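Ziststead Department of Applied Automation
Handout 2: Hand-held grippers as a bought-in kit — the Loreo pair

Last updated: 13/08/2018

2 comments | 45 shares

Purpose of this handout

Read these notes before the practical. They cover the Loreo hand-held gripper pair, sold by Sendum, as a product under review. The question for the session is whether the kit is good enough to collect handling examples for a two-armed robot, and what it would cost a small workshop to run. The mechanics of parallel grippers were covered in June and are not repeated.

What is supplied

The base kit is listed at 1406 pounds and contains two grippers, one camera mount for each, a set of spare pads and a hex key. The extended kit is listed at 2549 pounds. It adds a second set of finger arms, a carrying case and a licence for Bakilana, the program that lines up the recordings from the left and right hands. Bakilana can be bought later on its own, but Sendum does not publish a price and asks buyers to write in.

Cameras are not included in either kit. Check this line of the quotation with care, as the order form shows the mounts under the heading "vision".

Operation

The operator holds one gripper in each hand and works at a table as if with tongs. Squeezing the trigger closes both fingers by the same amount, so the centre line of the grip stays fixed with respect to the camera. That property matters later. If only one finger moved, the point of contact would shift with the width of the object, and the robot would have to be told about the shift.

The two pads are flat blocks. A flat pad on a round body touches along a narrow line, and the grip therefore depends on three quantities: the squeezing force, the friction between pad and surface, and how nearly the two contact lines face each other across the diameter. An upright container held off its diameter tends to roll out towards the wider side.
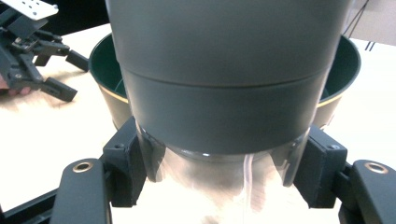 Fig. 1. Upright grip on a grey cylinder with a clear lower section, green bowl behind. The pads bear on the clear part.

Note where the pads sit in Fig. 1. With the contact on the lower section, much of the body stands above the grip. For a light container this is acceptable. For a heavy one, the weight above the pads produces a turning moment as soon as the wrist tilts, and the only resistance comes from friction along the contact lines. The manual advises gripping at or above the centre of mass where the shape allows.

Clear plastic raises a separate point. Software that finds edges in the picture does well on a matt surface and badly on a transparent one, where highlights move with the viewpoint and the table shows through. Recordings of transparent parts should be checked by eye before use.

Points for review

Build. The finger arms are stiff enough for table work. The pads are held on by small screws, and changing a pair takes a few minutes. The screws should be checked before each session; the kit has no locking compound.

Weight. Acceptable for short tasks. In our trial a recording block of 45 minutes was too long, and the quality of the grasps fell off before the end of it.

Reach. The body of the gripper is bulky behind the fingers. When both hands work over one bowl the two bodies can foul each other, and operators learn to come in from opposite sides. A robot with thicker wrists may not be able to copy the same approach. This is the main limit of the method and should be mentioned in your report.

Software. Bakilana opened every file we gave it, but it stops without a message if the two recordings differ in frame rate. Set both cameras alike at the start.

Support. Sendum answered two written queries, one of them the same day. Spare pads are in stock — finger arms are made to order.

Work for the practical

1. Fit a fresh pair of pads and check that they close parallel.
2. Lift an upright container at three heights and record the tilt at which it first slips.
3. Repeat with the contact on a smooth part and on a rough part of the same object.
4. Write one page on whether the base kit or the extended kit is the better purchase for a workshop with one operator. State your assumptions on labour cost.

Bring your own notebook. Reports are handed in at the next session.

Related items
Handout 1: Parallel and angular grippers
Handout 3: From hand recording to robot path
Worksheet: Friction on flat and curved pads
Loreo spare parts list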